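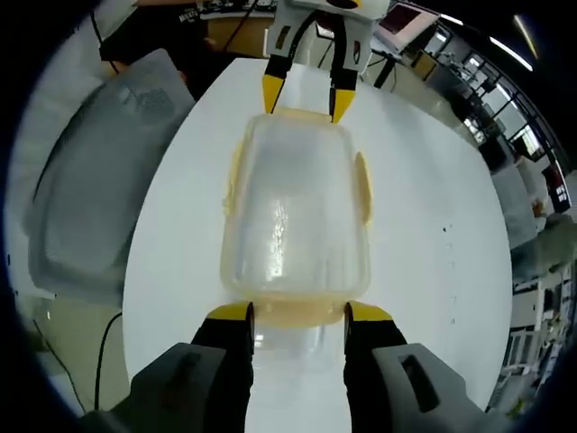 3. The two-hander test: one container, two grippers

Category: Guides > Hand-held grippers > Comparing fingertips
7 min read

Okay, so by now you've calibrated both units (if you skipped section 2, go back, I'll wait!). This is my favourite bit, the test that sorted out the Toft tips from the Ovov tips for me when I was working through the Vomilden kit. It's a simple one. Two grippers, one from each end, and a plastic food container with a lid and latches.

I like a food container for this because it flexes. A solid block will forgive all sorts of sloppy squeezing, but frosted plastic with rounded corners gives a bit, and then you find out who's pushing harder.

What you'll need

- two hand-held grippers, both charged, same firmware
- a smooth table you can get at from opposite sides (mine's round and white, great for access, a bit rubbish for glare)
- a lidded container with side latches
- the Flurkska logger running on a laptop or whatever you've got

Steps

1. Wipe the yellow fingertips with a dry cloth. No solvents please, they go tacky and your numbers will be garbage.

2. Put the container in the middle of the table with the long sides running between the two operators. Latches done up.

3. Open both grippers all the way and zero them in the logger.

4. Near operator goes first. Bring the two tips onto the corners at your end and close until you feel contact, then stop.

5. Far operator does the same on the opposite corners. Stay off the latch tabs! If a finger is leaning on a tab the reading jumps all over the place, and I wasted most of an afternoon in June figuring that out.

6. Press Record, count to three and lift together. You only need enough height to clear the table.

7. Hold for 12 seconds, lower it, press Stop.

8. Do 20 lifts, then swap fingertips on both units and do 20 more. Don't mix tips between the two ends, it's tempting when you're in a hurry but you can't compare anything afterwards.

Note: if the lid catches the light, the tracking camera can lose the top surface and the logger throws code 1533. I just pull a blind or turn the table a little and start that lift again.

Note: talk to each other. Poul Mogensen and I tried it silently and kept lifting at different times, so now whoever's at the near end does the counting, no arguments.

CAUTION: Keep cables off the floor where the far operator stands. You'll be looking at the container and not your feet.

CAUTION: Never go past grip level 11 on thin plastic. The corners fold in and the lid can pop off with a fair bit of enthusiasm.

When you've got both sets, save them under separate names and head over to section 4, where we'll plot them side by side.

Questions about this guide? Use the contact form | © Vomilden | Last updated 9/22/23 | Back to top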